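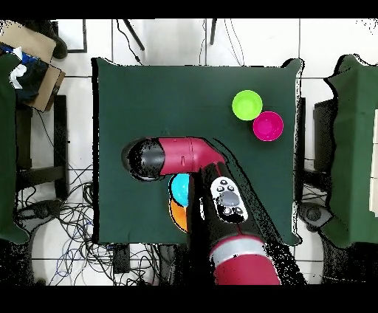

**Plastic bowls sticking when nested**

**innes_2210** (January 24, 2019)
Round plastic bowls, mixed colours, used on cloth-covered tables. Put away in one pile they jam, and the bottom ones need twisting to free them. Sort by colour, or by size?

**Nurnesen**
By size. Colour has no bearing on whether they jam. A wide bowl inside a narrower one sits on the rim and the pile leans.

**hito**
Disagree. If each colour is one moulding, sorting by colour sorts by size too, and it is quicker. Check two of the same colour rim to rim first.

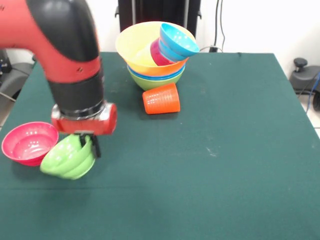

*Light green ones nested, mixed pile behind.*

**Nurnesen**
The mixed pile at the back is my point. The turquoise bowl is nearly on its side in the yellow one. Same-colour nesting is fine until you have odd ones left over.

**hito**
Then odd ones go in a second pile, widest at the bottom.

**nollex**
Mine stopped jamming with a sheet of kitchen paper between every 3 bowls. Dry them for 15 minutes first.

**innes_2210**
Will try colour first, without paper. The pink ones can stay separate.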